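Knobs, cables and the night the burner came on by itself
=========================================================

I've had a robot arm working in my kitchen since May, and most of my tips page is still about descaling kettles and getting the smell out of cutting boards. But I keep getting asked about the burner business, so I'm putting it all in one place.

The short version: the arm turned a stove knob on its way to something else, and I didn't notice until I smelled hot iron. No fire, no injuries, one pan that needed re-seasoning (see my salt-and-oil method further down the site, it works a treat). The log said the arm had finished its job and parked. It had, too! It just brushed a knob with a fingertip while it was getting there.

## What went wrong

I'd moved the parking spot the day before so I could reach the plates, and I never checked where the fingers ended up. The new spot left them hanging right in front of the controls. My friend Nia Lloyd spotted it in 4 seconds flat, which stung a bit.

The second thing was the cable. Mine is a Gestomov arm and I'd left a big lazy loop of cable on it, thinking slack was good. Slack is good, up to a point – past that it swings, and a swinging cable near a pan handle is asking for trouble.

## What I do now

- **Park high and off to the side.** Fingers over bare counter, never over a burner and never level with the knobs.
- **Pull the knobs off** if yours slide off (check your manual). I keep mine in a cup by the door when the arm is practicing.
- **Turn the stove off at the breaker** for any session that doesn't need heat. Putting dishes away doesn't need heat!
- **Look at the indicator light yourself.** Don't trust the log. The log knows about the arm and nothing whatsoever about your stove.
- **Run new moves slowly first**, with your hand on the stop button. I do nine slow runs before I let it go at normal speed. Gwion Craddock says that's overkill, but Gwion doesn't cook here.
- **Turn pan handles away from the arm's path,** same as you would with a toddler about.
- **Tie up the cable** with soft hook-and-loop straps, then move every joint as far as it goes and make sure nothing pulls tight. Skip zip ties, they bite into the jacket.

If you do smell something, hit stop, then go for the breaker. Don't reach in past the arm to get at a knob, even if it looks like it's standing still. I did exactly that and I still go cold thinking about it.

Next I want to try hinged knob covers, the kind sold for families with little ones. I'll add a note once I've cooked with them for a while.

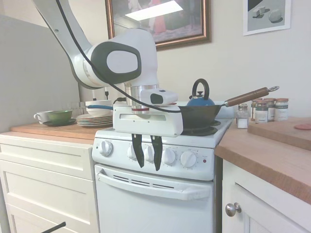 One more on cables, as Tudur Jarman wrote in to ask: I wipe mine down with warm water and a drop of dish soap on a wrung-out cloth, with the power off. Kitchen grease makes the straps slip, so do those too.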